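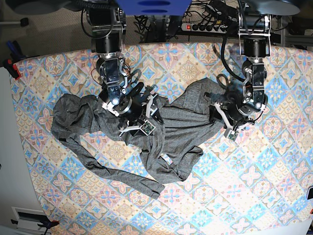

Attachment 1: cell 2, grey long-sleeve, both grippers on the cloth.

Ticket 71: left arm loses grip during garment flattening
Site: Ferneck
Status: reopened
Priority: was low, I have put it back to high

Opened Thursday, 09:40
Left gripper lets go of the cloth partway through the lift. No error on screen. The log carries on as if it still has hold of the garment and the right arm keeps pulling against nothing.

Reply from Venero support, 11:15
Likely cause is the patterned mat confusing the wrist cameras. Please fit a plain mat and retest. Closing as a site issue.

Site, 11:50
Reopening. I don't buy the mat. A dark grey top on pink and pale blue is about as easy to pick out as cloth gets, and the gripper finds the fold every time. It drops it afterwards, when the camera should have very little to do with it. We ran the same mat all through October on the old release.

Tried so far:
- Restarted the Brilik controller. No change.
- Wiped the fingers on both grippers. No change.
- Put the hold time up to 500 ms. Drops come later in the lift, still drops.
- Swapped to a thinner shirt. Held, but I wouldn't read much into one shirt.

Venero support, 13:05
Can you confirm the cables to the left arm are not snagging?

Site, 13:30
There is a loop of black cable beside the left arm and more of it behind the mat, so I can't rule it out. Moved the arm through its range by hand with the power off and felt no tug. If a cable were pulling I'd expect the whole arm to jerk, and it doesn't. The fingers just open.

Venero support, 14:20
Grip settings may have been reset by the update. Kershaw build 2 should restore them.

Site, 14:45
"May have been" is doing a lot of work there. Please send the old and new grip values so I can compare them before I install anything. The last build was meant to fix this as well.

Until then cell 2 stays on half speed and hands stay off the table while the arms are live. Not closing this on a guess.

Waiting on: Venero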